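Home Tech Reviews
Laundry and Cleaning
Posted in June

Kadunix folding kit: five weeks with a machine that does the washing (well, some of it)
Review by Ataahua Trevaskis

I have wanted a robot to fold my laundry since I was nine years old, so take my excitement with a pinch of salt. The Kadunix is a two-armed bench kit that you clamp to a table, and it costs $1,949 before you buy the mat. It folds. It really does fold! Tea towels came out squarer than mine ever have, and I stood there with a cup of tea going cold watching it do a whole stack.

Set-up took me most of an afternoon. The instructions are clear until you get to levelling the arms, and then they skip a step (tighten the rear clamp first, or you'll be starting over). Once it's running it is quiet enough to leave going while someone watches telly in the same room. It pulls very little power and the app hasn't crashed on me yet.

Flat things are its happy place. Pillowcases, napkins, face washers, all lovely. T-shirts are good if you lay them out roughly the right way up. Fitted sheets, no. It had a go at one and I turned it off out of kindness.

Then there are knits, and this is where I got properly interested. A woven shirt keeps its shape when you grab it, but a jumper sags and stretches and curls back on itself, so the machine has to find an edge it can trust. The best place to take hold is a thick ribbed band, where there's some body to the fabric. Pinch the soft part next to it and you drag the whole garment out of shape.

Even a good pinch rolls the band over into a fat loop, and on navy there's not much besides the pale stitching to show which way the fabric is running. 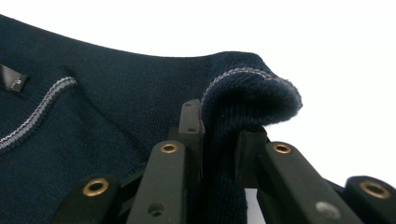 How it did on jumpers

Patchy, but so much better than I expected. Light-coloured knits were mostly fine. With dark ones it would often pick up two layers at once and fold the sleeve inside the body, which looks tidy from the top and is a mess when you shake it out. It never snagged a thread on mine, and I gave it some old fluffy ones to try its luck with.

Speed is the other thing. I fold a jumper in a few seconds without looking. The Kadunix takes its time, stops, has a think, shifts its grip and goes again. My neighbour Tomos Beddoe came over to see it and had emptied the rest of the basket by hand before it finished one cardigan. He still wants one.

The bits I'd change

The mat is $262 extra and you can't do without it, so it ought to be in the box. Replacement finger pads should be easier to get too — mine had to come from the Lonuvville warehouse. And please, a bigger stop button.

Should you buy it?

If you run a small guesthouse or do a lot of towels, I'd say have a serious look. For a family basket full of jumpers and odd socks, it's not there yet. I'm keeping mine, and I'll update this page when the new knitwear settings arrive.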